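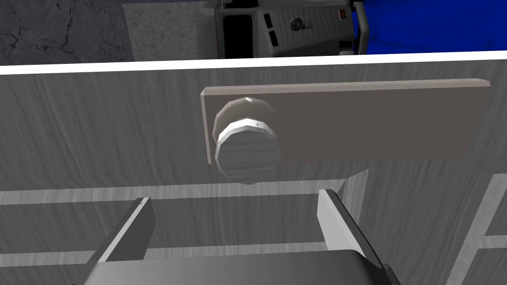 Nouhaila Badawi 说话很快，手边的茶放凉了也没顾上喝。她在 Udden 干了 12 年，前面大半时间都在 Pluninville 的公寓楼里跑：换旋钮、修合页、查柜门、退租后一间一间地验房。现在她坐在二楼的工作间里，对着屏幕带机器人“走房”。

“我以前最怕那种又窄又长的走廊，”她说，“推着工具车，两边都是开着的门，人得侧着过去。现在我每天还是在走廊里，只不过先在仿真里走，走顺了才让楼里那台机器去走。”

Udden 管着 40 栋楼，户型五花八门。机器人进楼之前，每一种户型都要先在仿真里搭出来，墙、地面、门、柜子，然后反复练：怎么进门，手臂收到什么位置，伸手去够一个旋钮时夹爪张多大。搭场景的是 Kai Albers，挑毛病的是 Nouhaila 和另外几位老维修工。

“Kai 第一次给我看的时候，我笑了半天，”她说，“砖地、亮蓝色的地板，颜色花得像儿童房！可是我一看门开的方向，马上就不笑了。门的位置是对的，把手的高度也是对的，那就能练。”

我问她，颜色这样夸张要不要紧。坐在旁边的 Kai 抢着接话：“我们会故意换材质。今天石头纹，明天木纹，同一面墙换很多种。机器要认的是形状和距离，总不能换个墙漆它就不会干活了。” 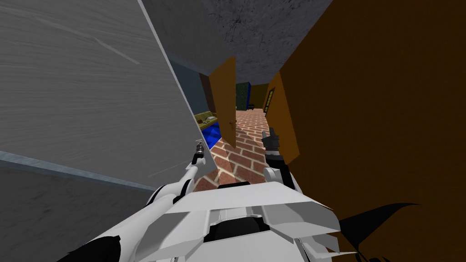
## “它卡住的地方，我都卡住过”

说到这里 Nouhaila 来了精神，把椅子往屏幕前一拖，给我讲她写的那份“卡住清单”。清单已经有 1285 条，每条都是一句大白话：门开到一半时别先伸右手；拐弯前把手肘收进来；抓旋钮之前先看看下面有没有横条挡着手指。

“这些话我带徒弟的时候也说，说了就过去了，没人记，”她说，“现在 Kai 他们一条一条拿去用，隔天我就能看到机器照着新办法再走一遍。你能想象那种感觉吗？我的膝盖和后背攒下来的经验，居然有地方放了。”
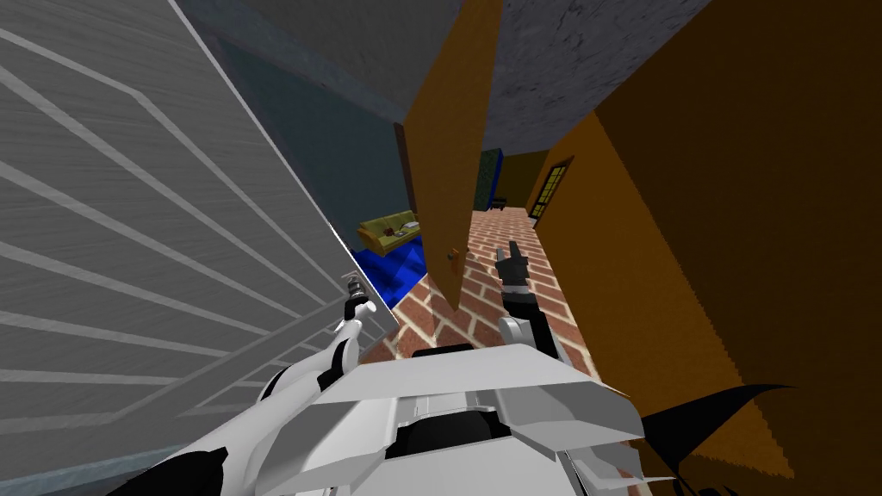
*仿真走廊：门开着，机器人双臂前伸，左侧夹爪贴近灰色面板的边缘。*

她也不讳言刚开始的别扭。消息是去年 October 例会上公布的，那天休息室里特别安静，有人直接问 Rainer Dreßler：那我们呢？Rainer 管现场调度，他当场没给漂亮话，只说晚上的巡检先交给机器，白班的人一个不减，愿意转到工作间的可以先来试两周。

“我是第一个举手的，”Nouhaila 说，“Uwe 是最后一个。”

Uwe Stüber 正好进来拿钥匙，听见自己的名字就站住了。他现在仍旧天天跑楼，每周到工作间坐两个半天。“我喜欢跟住户聊天，屏幕前头坐不住，”他说，“可是夜里不用再爬起来看漏水报警，这个我得承认，是真好。我太太比我还高兴。”

那有没有变差的地方？Uwe 想了想，说排班表比以前难看懂了，机器的时段和人的时段混在一起，他有一回白跑了一趟 Triretwood 的楼。Nouhaila 补充说，新来的年轻人容易太相信屏幕，她会要求他们先跟 Uwe 下楼，亲手拧过真的旋钮，再回来调夹爪。

“力气这件事，看是看不出来的，”她说，“老柜子的旋钮有的松，有的像焊死了一样。手上没有过那个感觉，你写不出好用的要求。”

## 窄的地方慢慢来

眼下他们最上心的是贴着墙和台板干活。两侧都有东西，头顶还压着一块板，夹爪的两根手指既要张开，又不能蹭到旁边。Nouhaila 说自己能为这种角落琢磨一个下午，一会儿让手腕多转一点，一会儿让身子往后退半步，Kai 在旁边改参数，两个人常常为“半步”到底是多少吵起来。
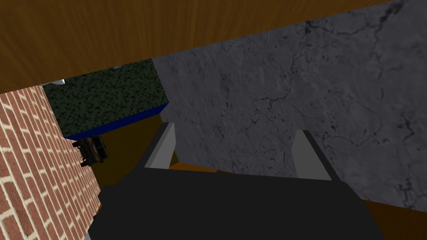

*木纹板下方，夹爪张开，指间是空的。仿真画面。*

“吵完了就再跑一遍嘛！”Kai 说，“仿真最大的好处就是撞了也不用赔。”

Nouhaila 白了他一眼，又笑了。她告诉我，从前一天下来最累的是弯腰，如今最累的是眼睛，所以大家商量好，在屏幕前坐满两小时就换人，换下来的下楼走走，顺便看看真机。她自己换班时爱去找 Uwe，跟着修一两样东西，说是怕手生。

问到接下来想教机器什么，她几乎没有停顿：“验房。柜门一扇一扇打开，看完再一扇一扇关好。听着简单吧？你去看我那份清单，光是关柜门就有一大串。”她已经把椅子转回了屏幕那边，喊 Kai 把刚才的走廊再调出来一遍。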